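3.2 Walkers and what they carry

We met most of our hikers at the Fonddale trailhead, and they were generous with their time – several stayed to talk long after the survey was done. Of the 135 who answered, 100 had climbed the ridge before, and many spoke fondly of the steep upper stretch. Packing habits varied a good deal, as Sjöberg and Nurmi also found, and small items were often kept in bags of one kind or another.

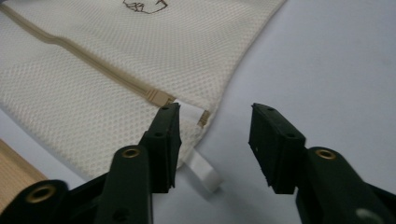

Figure 2. Mesh laundry bag on a pale gray tabletop.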